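Konari Descaling Kit, after five months

We have hard water at our house. The county report puts it in the range where you start seeing a white ring in the kettle after a week, and our kettle does exactly that. Over the years I have used white vinegar, citric acid from the canning aisle, and whatever bottle came in the box with the appliance. In June I bought the Konari kit, which costs $16 and includes six packets of powder, a measuring cup, a small brush and a pack of test strips. I have now used five of the six packets.

What you get

The powder is mostly citric acid with a dye that goes from pink to yellow as the acid is used up. The packets are foil and tear cleanly. The brush is nylon, stiff, and a little too wide for narrow spouts. The cup has lines at one and two packets' worth of water, and the lines are molded in, so they won't wash off the way the printed ones did on my Solberg cup.

The instruction sheet is one page. It covers kettles, drip machines, capsule machines and steam irons. I would skip the part about irons. My Jonside iron's manual says to use plain water only, and a lot of other manuals say the same.

Kettle

One packet in a full kettle, bring it to a boil, let it sit for 20 minutes, pour it out. The ring around the bottom came off completely except for a patch by the spout, which needed the brush. Vinegar gets the same result if you leave it for an hour, but then the kitchen smells like vinegar until dinner. The Konari powder has almost no smell. I rinsed twice and couldn't taste anything in the tea.

Coffee makers

Our drip machine had slowed down a lot. Before descaling, a full pot took 16 minutes. After one packet and two rinse cycles it took 11. I ran a second packet the following Thursday and got no further improvement, so I'd call one packet enough unless your machine has been neglected for a year or more.

Capsule machines take longer because you have to run the solution through in cup-size amounts with no capsule in. Plan on half an hour. Put something with a rim under the spout, and wipe up any splashes right away if the machine sits on wood, as acid will dull some finishes. Take the used capsule out first. I forgot once and had to start over with weak coffee mixed into the solution. Also check whether your machine has a descale mode. On many of them the warning light will stay on until that mode has been run, no matter how clean the inside is. 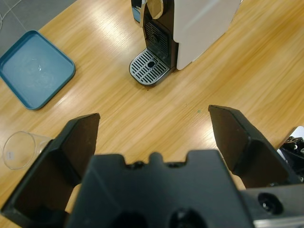
A reader wrote in after my first short note on this kit to say that the color change is hard to see in a dark tank, and that pouring a little of the solution into a white mug works better. I tried it and agree. The same reader had trouble with the powder clumping in cold water and now dissolves it in a cup of warm water first, which I have also started doing.

Test strips

They work, but they only tell you hard, medium or soft. If you already know you have hard water, you won't learn much. I used two and gave the rest to my sister.

Cost

Each packet comes to $2.67. Bulk citric acid is far cheaper, and if you have a kitchen scale you can mix your own for pennies. The Hiltix liquid is easier to pour but comes in a bottle that covers only two uses, and mine leaked in the cabinet. What you are paying Konari for is the measured dose and the dye.

Refill packets are sold separately, but I have only seen them in one store and they were out both times.

Verdict

It does the job, it doesn't smell, and the directions are clear apart from the iron section. I'd buy it again for the coffee makers. For the kettle I'm going back to citric acid out of the bag once the last packet is gone.

Four out of five.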